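Mi primera tanda larga en karts (y lo que me dolió después)

Llevaba meses diciendo que este año corría la resistencia de Vurketden y al final me apunté en noviembre, que es cuando la pista está más fría y los neumáticos no agarran ni rezando. Tres horas por relevos, dos pilotos por kart. Mi compañera era Asabe Nnaji, que lleva corriendo desde cría y tuvo la paciencia de aguantarme.

La clasificación la hizo ella, claro. Salimos novenos y a mí me tocó el segundo relevo, con el casco prestado y las manos sudando dentro de los guantes. Las primeras vueltas fueron un desastre: frenaba tardísimo en la horquilla, me iba largo y tenía que ver pasar a los del Multier uno detrás de otro. Asabe me había dicho mil veces que mirara la salida de la curva y no el piano, pero a ver quién se acuerda de eso con tres karts pegados al parachoques.

Luego algo hizo clic. Hacia la vuelta 95 empecé a soltar el freno antes, a dejar que el kart rodara, y de repente la horquilla era divertida! Recuperé dos puestos yo solito y uno más porque Salamatu Tsikata hizo un trompo delante de mí (perdona, Salamatu, te debo una cerveza). En la recta larga dicen que se llega a unos 110 km/h. Con el culo a tres dedos del asfalto parecen el doble.

El susto

Casi al final de mi relevo empezó a vibrar el volante. Pensé en una dirección tocada y entré en boxes hecho un flan — era un plano en la rueda delantera izquierda, de una frenada mía, para qué voy a mentir. Perdimos bastante con el cambio. Asabe se subió sin decir ni mu y se puso a remontar como una loca.

Acabamos séptimos. El equipo Mayrhofer ganó con una vuelta de ventaja y poco más hay que contar de ellos, porque apenas los vi: cada vez que me doblaban ya estaban en la curva siguiente.

Después, a comer. Una hamburguesa con tomate me supo a podio.

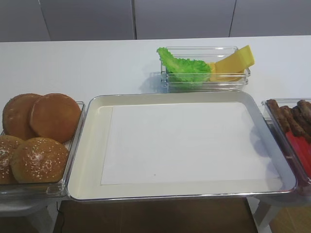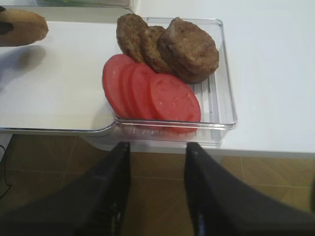 Lo que cambiaría para la próxima

Protector de costillas, sin discusión. Dos días estuve sin poder reírme. También unos guantes más finos, que los Lella que llevo son de invierno y no notaba el volante, y entrenar el cuello un poco antes. Asabe ya me ha preguntado si repetimos en primavera y le he dicho que sí antes de que terminara la frase.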